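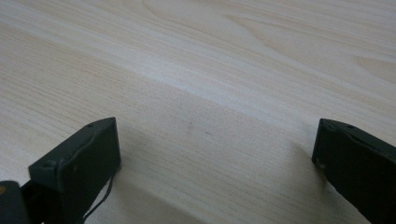
The table, with the light coming across the grain.

So I finally have a work table I like, and I'm going to talk about it for far too long, because my family has stopped listening.

For years I did everything at the kitchen counter. Sewing, taxes, gluing the handle back on the same mug (twice!). Every evening at 5:30 the whole lot had to move so somebody could chop an onion. Then in December my neighbor Waldemar Dudek moved to a smaller place in Onville and asked if I wanted a table. I said yes before I'd seen it, and then I had to go home and measure the doorway.

It fit. Just. We took the legs off and turned it on its side and I lost a little paint from the door frame, but it fit.

What sold me is the color. My old desk was so dark that I could never find a black button on it, and this one is pale, somewhere between cream and beige, with thin wavy lines running along it and a few honey-colored streaks. There's one area where the lines open out into long loops and I catch myself staring at it when I should be paying the water bill. There's also a faint gray smudge near the middle. I've tried dish soap, I've tried baking soda, and I've tried ignoring it – the last one is going best so far.

I had planned to buy something new, by the way. I had the Weltden catalog on my nightstand for weeks with the corner turned down on a desk that cost 1,062 dollars before delivery. Lovely thing. I spent 114 dollars on this one instead, and most of that was a lamp and a lunch for Waldemar.
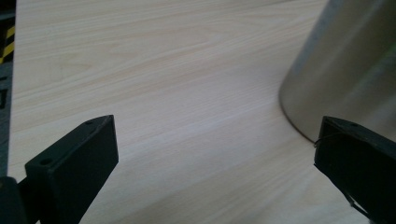
My one rule so far is that everything comes off at the end of the day. I got it from my friend Huiling Xu, who clears her desk every night even if it means dumping the lot in a drawer and shutting it fast. I've got two drawers going now and I'm not opening either of them in front of guests.

I do love coming in with my coffee and finding all that bare surface, though. The overhead light leaves a pale sheen on it, which bothered me for the first week when I was trying to cut fabric. I've since learned to stand on the other side.

Next up is a chair. The one I'm using came from the dining set and it's an inch too low, so I'm sitting on a folded bath towel like a kid at Thanksgiving. If you have a chair you like for sewing, tell me in the comments – nothing with wheels, please, the floor in there slopes.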